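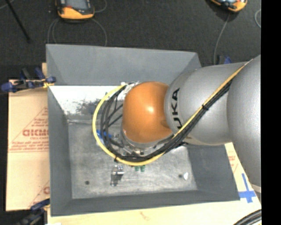
KUKA over the gray bin, one shiny little part on the floor of it, scratches everywhere else.

New result from our lab and I've been itching to post it since Wednesday! It's about how a robot can learn to tell a metal part from a scratch by giving things a gentle push. Long thread, get a coffee.

Some background. Everybody in bin picking loves showing you a full bin. Parts piled up, arm dives in, great video. A full bin is a pretty forgiving place though: if your vision system is wrong about one part, there's another one right next to it and you try that.

The trouble starts near the bottom. You've got one or two parts and a whole lot of bare metal floor, and that floor has been scraped and stained and polished by everything that ever got dumped on it. A worn patch glints. A part glints. The depth camera shrugs at both.

So the arm does one of two silly things. It reaches for a stain, closes on air, backs up, and tries the same stain again. Or it decides the bin is done and leaves a part behind. The second one is worse if you're the person running the line, since the next bin gets loaded with one part too few accounted for.

The usual fix is to label more images. We did that. Mahtab Shirazi and I sat with a pile of close crops one August and clicked "part" or "floor" until our eyes crossed, and then we compared answers and we disagreed with each other on the hard ones. If two people who built the cell can't tell from a still, what are we even teaching the network?

Mahtab's idea (this is her paper, I'm the loud one) was that stills are the wrong thing to label. Scratches don't move. Parts do. So let the arm go find out.

The loop goes like this. Detector picks a spot it isn't sure about. Camera grabs a before image. Arm lowers the tool next to the spot and slides it sideways a little, very softly, then gets out of the way. Camera grabs an after image. Did the thing shift? Part. Still exactly where it was? Floor. Save the pair, save the answer, go again.

We call it Cilden. No, it doesn't stand for anything. It was the name of the folder and then it was in the code and then it was in the title.

What I love about it is that the robot makes its own labels, and it makes them on exactly the cases where it's confused. Nobody's clicking. You start it, you go to lunch, you come back and it has been poking at its own doubts for an hour.

Numbers, for the people who scroll for numbers. The training set in the paper is 700 nudges. That's all of it. The hand-labeled set we were comparing against was a lot bigger and took a lot more of our lives.

Collecting a fresh batch for a new bin takes some 90 minutes of arm time, most of it spent moving slowly on purpose. We could go faster. We don't want to, and I'll get to why.

We tested on 13 bins the network hadn't trained on. With the hand-labeled detector, false grabs at the floor were the most common failure by a mile. With Cilden they dropped behind plain old missed grasps, where the arm knew where the part was and fumbled it anyway. I was so happy to see ordinary fumbles at the top of that table. Fumbles we know how to work on!

The early "all done" calls got better too, by less. In 3 of the test bins it still quit with a part inside. All of those were parts lying right up against a sloping wall, where the wall and the part reflect each other and the detector never got suspicious enough to ask for a nudge.

That's the hole in the method and I want to be plain about it. Cilden only learns where it's unsure. If the detector is confidently wrong, no nudge happens and no label gets made. Mahtab has been trying a version that spends a few nudges at random along the walls, and it seems to help, but the runs aren't finished and I'm not going to quote anything from them.

Okay, the slow thing. Push a small cylinder too fast and it rolls. Then it's somewhere else in the bin, your after image shows an empty spot, and the comparison step has to work out whether the thing moved or whether the light changed. Early on we had parts rolling clear across and getting counted as a new part at the other end. Very confusing logs. Slow pushes, short pushes, problem mostly gone.

Direction matters as well. Push toward a wall and you make the next pick harder. Push away from the wall and you've labeled the part AND moved it somewhere easier to grab. The planner now prefers that whenever there's room for the tool. It was a tiny change in the code and it made me happier than anything else in the project.

Things that didn't work, because I always wish people would post these. Blowing air at the spot: no. Stuff flew or nothing happened. Tapping straight down and reading the force: promising on paper, but a tap on a part and a tap on the floor feel about the same when you can't trust your height estimate, and not trusting the height estimate is how we got into this.

Also didn't work: moving the light around and looking for highlights that slide. It's a lovely idea and it did fine on a clean bin. On a beat-up floor the scratches flash on and off as the light moves and you're back where you started. The Stirnham group has been getting further with lighting than we did, so don't write it off on our account.

If you want to try this on your own cell, you need less than you'd think. A fixed camera. An arm that can move gently near a surface without complaining. Any detector that gives you a confidence score you half believe. And a bin with some history on it! Please don't do it in a brand new bin and tell me it works great. Of course it does.

One practical tip: make sure your bin can't creep. Every nudge passes a little force into the floor, and if the whole bin shifts by a hair between before and after, suddenly every scratch in it "moved" and your labels are garbage. We threw out an entire early batch over this. Now the comparison step lines up the bin corners first and refuses to label anything if they don't match.

Second tip: log the nudges that give no clear answer. We used to drop them. They turned out to be the best guide to where the method was weak, and going through them is how Mahtab found the wall problem in the first place.

Somebody always asks whether you can skip the robot and simulate it. We tried rendering scratched floors. The renders were pretty and the network learned to be excellent at rendered scratches. Real wear has cloudy bits and bright bits and stains with soft edges, and I don't know how to write that down as a texture. If you do, please get in touch, I mean it.

Where it's going next: the folks at Rutgate have bins that are oily as well as scratched, which scares me a little. A thin film changes how far a part slides, so the push length we tuned may be all wrong over there. We'll bring the same code, change nothing, and see what breaks first.

I'd also like to know if one robot's nudges are any use to another robot. The detector only ever sees the images, so in theory the answer is yes. In practice the camera angle and the tool both leave their mark on the data, and I have a bad feeling about the tool.

Huge thanks to the Khosravi lab for reading a very rough draft and for asking the question about confident mistakes before a reviewer could. That section of the paper is far better for it.

Preprint, code and the nudge pairs are going up together once Mahtab is done cleaning the file names (mine, sorry Mahtab). I'll add the link at the bottom of this thread when it's live. Questions very welcome, especially from anyone who deals with bottoms of bins for a living!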